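About Mellden

Mellden is a furniture repair and refinishing workshop in Crichton. We fix tables, chairs, desks and the odd sideboard. We don't sell new furniture, and we'd be wary of anyone who offers to do both, given which one pays better.

Kenneth Lamont started the business after years of working for a retailer whose "lifetime guarantee" covered six years and excluded the legs. Catriona Cairns joined as a finisher and now runs the quoting side, so hers is the voice you'll get on the phone. There are six of us in all, counting the apprentice.

What we don't believe

A lot is said about timber by people with something in a tin to sell. We have tried most of it. Miracle oils that "feed" the wood do nothing of the kind; the wood is dead and isn't hungry. Walnut rubbed on a scratch will darken it for a while, and so will a brown crayon. "Heirloom quality" has no agreed meaning that we've been able to find, and we've had heirloom quality drawers in here with stapled bottoms.

We're also unconvinced by the idea that every old piece is worth saving. Some were badly made at the time and age hasn't helped. If your chair will cost $400 to put right and you could buy its twin at the auction rooms for $40, Catriona will tell you so. Whether you go ahead is then up to you. People do, often because it was their grandfather's, and that seems a fair enough reason to us.
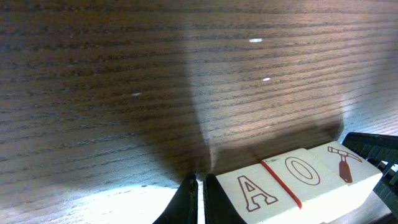

Tight grain on a brown tabletop. Colour shifts a good deal between light and shadow, so we quote in person.

Quotes cost nothing if you bring the piece to us. Home visits within 100 kilometres of Crichton carry a fee, which comes off the bill if you book the work. We stopped quoting from emailed photos after too many arguments over what "honey" meant.

How we work

Most jobs start with a clean, and a fair few should end there. We won't strip a finish that only needs washing, even when the owner arrives with their heart set on it. When we do strip something, we test a patch underneath and ask you to come in and look before we touch the top. Colour matching is done by eye. We bought a scanner from Zadent that promised to do it for us, and it now holds the office door open.

Expect to wait. February is our worst month, as everyone seems to discover their dining table over the holidays. We don't take rush fees because we've never worked out whose job we'd be pushing back.

Awards and memberships

None at present. We were once invited to apply for a regional business award and the entry form asked for a credit card.

Finding us

The workshop is behind the old Harnness warehouse, through the green gate. Ring before you load the trailer. Small pieces can be dropped off from 8 a.m., and please tape your name to them somewhere that isn't the polished side.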